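Laminate tube

A laminate tube is a flexible squeeze container made from a layered sheet of plastic, with or without a thin layer of aluminium foil. It is used for toothpaste, ointments, hair colour, adhesives and some foods. Unlike a fully metal tube, a laminate tube springs back towards its original shape after it is squeezed, and draws a small amount of air in as it does so.

Structure

The wall is supplied as a flat web wound on a reel. Two main kinds are made. Aluminium barrier laminate has a foil layer between layers of polyethylene, and is used where the contents must be protected from light, moisture and oxygen. Plastic barrier laminate replaces the foil with a film such as ethylene vinyl alcohol. It recovers its shape more fully, but generally gives less protection.

Printing is done on the flat web before the tube is formed, so finer artwork is possible than on a finished cylinder. A lacquer is often applied over the ink to stop it rubbing off in transport.

Manufacture

The printed web is slit to width, folded around a mandrel and welded along its length to make a continuous sleeve. The overlap of this side seam remains visible on the finished tube. The sleeve is cut into lengths and a moulded shoulder with a threaded nozzle is joined to one end. A foil membrane may be sealed across the nozzle before the cap is fitted.

Tubes are delivered to the filling plant capped, with the bottom end open. They are filled from this end and closed by hot air, heated jaws or ultrasonic sealing. The batch code is pressed into the seal or printed beside it.
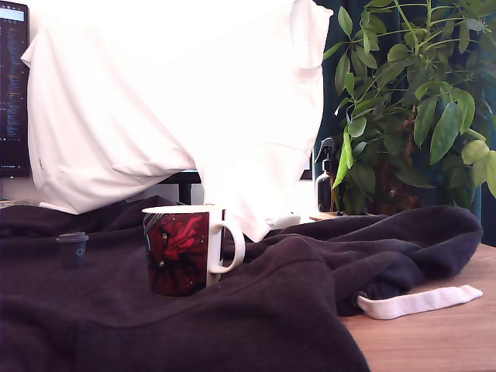
Desk with a dark fleece garment and a white cloth.

Production at Mukport

The Droltutis works at Mukport began making laminate tubes in October, in a building previously used for bottle caps. It opened with 2 seaming lines and a staff of 317. Tubes are packed upright in cartons of 493 for the smaller diameters, and most customers order in lots of 1000. A second plant at Porkura makes the caps and shoulders – the sleeves are still produced only at Mukport.

Disposal

Mixed layers are difficult to separate, and many kerbside programs do not accept laminate tubes. Tubes made almost entirely of polyethylene have been introduced for this reason.

See also

Collapsible metal tube
Blister pack
Extruded plastic tube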